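The Small Stuff: Rubber Bands, Crayons and a Green Box Full of Holes

I love a junk drawer. I love a craft table even more, because a craft table is a junk drawer that got up and spread itself out where you can see it! This page is for the little odds and ends that live on tabletops and hardly ever get their own gallery, and I've been wanting to put it together since January.

A bit of background for anyone new here. I'm Gwendolyn Delacroix, and my Mendden pages are mostly about sorting, storing and generally fussing over small supplies (the button page is still the most visited, with nearly 1000 of you stopping by, and thank you for that). The rubber bands get the most mail, though. People have strong feelings about rubber bands — keep them in a jar, keep them on a doorknob, throw them all out and start over. I'm a jar person myself.

Click through slowly, there's more color in these than you'd expect from a tabletop.

Bands on butcher block

Orange, gray-blue and plain gray, out on the wood near a pale green box with a grid of little holes all over it. I can't get enough of that green! The small red-and-green package beside it is a good match, too, and the gray band pulled into a long oval is my favorite shape of the bunch.

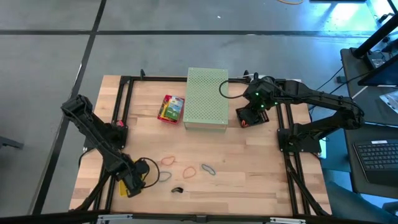
Crayons and company

Now we get to the yellow Crayola box, and if you grew up with one of these in your desk you probably just smelled it. It's lying at a tilt on the blond wood with rubber bands for neighbors, one orange, one blue and one a really bright green that I'd happily have a whole bag of. Look for the coil of thin blue cord as well, and the black slotted basket back behind the perforated board. 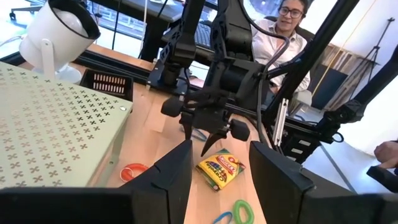
My own bands come in bags of 200 from Trirell, and I sort them by color on Wednesday evenings with the radio on, which my family finds very funny. Thick ones go in the Marchetti tin, thin ones in the jar, and anything with a crack in it goes straight in the trash. Crayons I keep in their boxes for as long as the boxes hold up — after that it's a shallow tray from Pumen with 9 sections, and the broken ends get a section all to themselves because my niece likes those best for rubbings.

If you have a tabletop you're fond of, send it in! Messy is fine. The string and twine page is next, and there's plenty of room on it still.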